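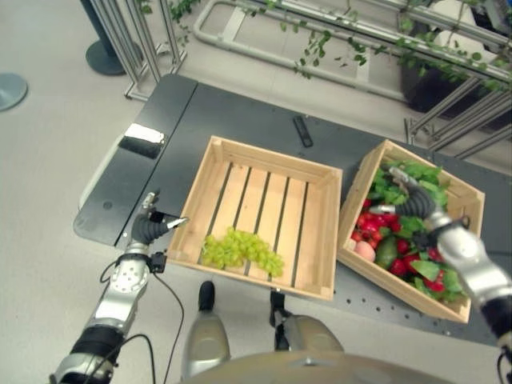

Sivthorpe Touring Club: minutes, Jan 12, 2019
3 min read

Corina Neagu here, taking notes again, so blame me for the spelling! We started late while people argued over who had the good map.

1. February ride
We're doing the two-night loop out past Flono and back along the river. Day one is 63 miles and I know some of you groaned, I heard you, but it's flat after the dam. I said I'd call the hostel at Vomum and ask if they'll hold 7 beds for us. If they won't, we camp, and I'm bringing the big tarp.

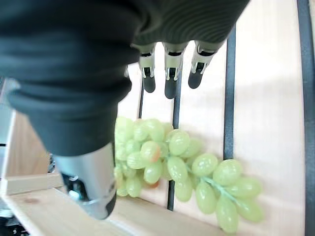
Three fingertips with black pads.

2. Money
We have $200 left over from the fall trip. I wanted to spend it all on a decent repair stand (ours has been wobbling since 2009) but there was a lot of support for spare tubes and a second pump. We voted, I lost, tubes and pump it is. I'll order them this week.

3. Food on the road
Long talk, mostly about oatmeal. We agreed everybody carries their own lunch both days and we share dinners. Fruit is fine if you pack it on top, please, I'm still scraping banana out of my left pannier.

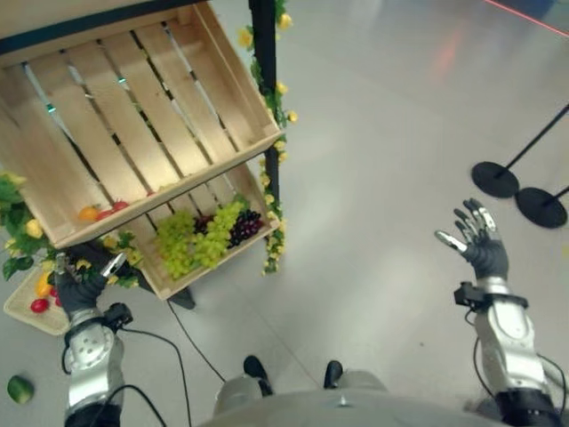

Grapes in the lower crate, tomatoes up top.

4. The ferry at Ki
It may not run in winter. I'll check before we settle the route, and if it's shut we go around by the bridge and start an hour earlier. No complaining about the hour, we all agreed to it!
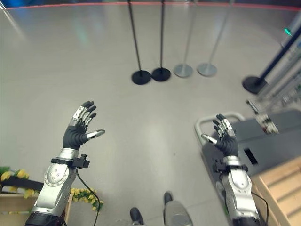
5. Any other business
Lights: bring front and rear, charged. Somebody left a blue rain cape on my porch after the last ride and it's hanging in my hall, so come get it. Next meeting is at my place again, same time, after the loop.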